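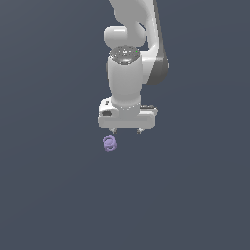

The arm in the simulator, fingers open, with the little purple ring piece below the hand.

Afia Amissah had the model up on the big monitor before she'd even taken her coat off.

"Look at it!" she said. "Look how lovely it is without all the grease."

Senyo came around the bench with his coffee and looked. White arm, gray nothing, a bit of purple floating under the left finger. The real arm stood behind them in its cage with a rag over its wrist, and it hadn't picked up a spacer properly since March.

"The ring's off to one side," he said.

"Yes! That's the whole point, that's what I want to show you."

They were the entire night shift at Stikham, if you left out Spyros in the boiler room, and cell 36 was theirs. It was supposed to lift small ring spacers out of a tray and drop them onto pump shafts for the Fosstead order. Some nights it did that beautifully. Other nights it came down a hair to the right, closed on air, and went off to the shaft with great confidence to deliver nothing at all. Afia loved it anyway. She had read the manual on the bus, twice, and she talked about the wrist joint the way other people talk about a good tomato.

"So I built the hand from the drawings," she said, "and then I typed in the tool offset that's in the controller. Same number, copied straight over. And I put the ring where the tray says a ring should be."

Senyo set down his coffee. "And it misses."

"It misses in here too! With no wear, no loose bolts, no grit in anything. A perfect arm, and it still misses."

He thought of all the things he had tightened since March. He had changed the belt. He had changed the finger pads, then changed them back. He had written a very stiff letter to Sowah, who made the trays, and Bláthnaid Ó Flaithearta had written back an even stiffer one with measurements in it.

"I owe Bláthnaid an apology," he said.

"You owe her a cake."

They opened the cage at the quiet end of the shift. Senyo hung his lock on the isolator and tried the start button, as he always did, and then Afia hung hers beside it. She took the rag off the wrist. Up close the hand was scuffed and had a smear of blue along the front, and she wiped that away before anything else.

The old offset was taped inside the cabinet door in Dzifa Abubakari's handwriting. Dzifa had set up the cell and then gone to Dirnovside to set up others, and she made her sevens without a bar. Afia held the flashlight close.

"That's a one," said Senyo.

"That's a seven. Look at the top of it - there's a tiny roof."

They measured the hand to settle it. Senyo held the calipers and Afia read them out, then they swapped and did it again, and both times the tiny roof won. Afia whooped so loudly that Spyros came up the stairs to see who was hurt.

Locks off, cage shut. She typed in the new number and set the speed down to a crawl. Spyros stayed to watch, leaning on the guard rail with his sandwich. The counter said 2,289, which was picks tried, and Senyo covered it with his thumb for luck.

The arm came down over the tray, slow as a heron. The fingers opened. They went down on either side of the ring and closed, and when the hand rose the ring rose with it, all the way up and over to the shaft, and it slid on with a small click.

"Again," said Spyros, with his mouth full.

Afia was already pressing the button.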